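About Lasgate

Lasgate writes and maintains software for network video recorders and IP cameras. The company supplies installers, small resellers and building managers who run mixed-brand camera systems and need one client that will find and record all of them.

What we make

Our main product, Fasik, is a desktop and server client for device discovery, live view and recording. It supports ONVIF and RTSP and can add a camera by address, port and login when a network scan returns nothing. Flolluden is a smaller tool that reads recorder logs and reports dropped streams, clock drift and failed logins. The two can be installed separately.
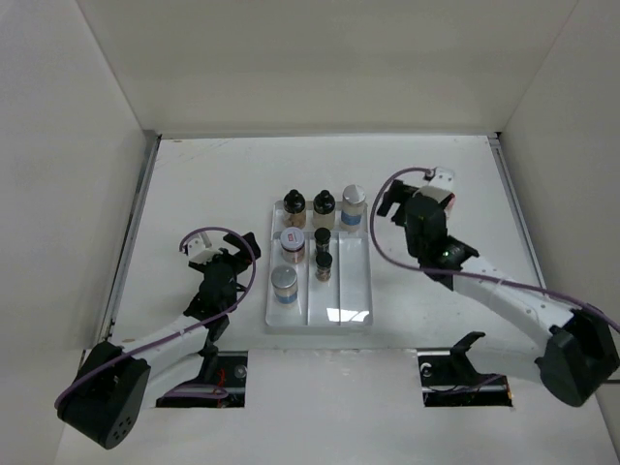 How we work

We have 28 employees, 12 of them in support. Support tickets are answered by staff who also test each release. The compatibility list holds 3,107 camera and recorder models – entries are added only after a full pass on current firmware. Release notes list known faults along with fixes. Major versions ship each September, with patches between them as needed.

Partners

Hardware for trial installations is supplied through Lefèvre, which also handles orders for preloaded recorders. We work with 53 resellers. Firms that want to resell Fasik can apply through the contact form and should state the number of sites they look after.

Page last updated: 2022-05-31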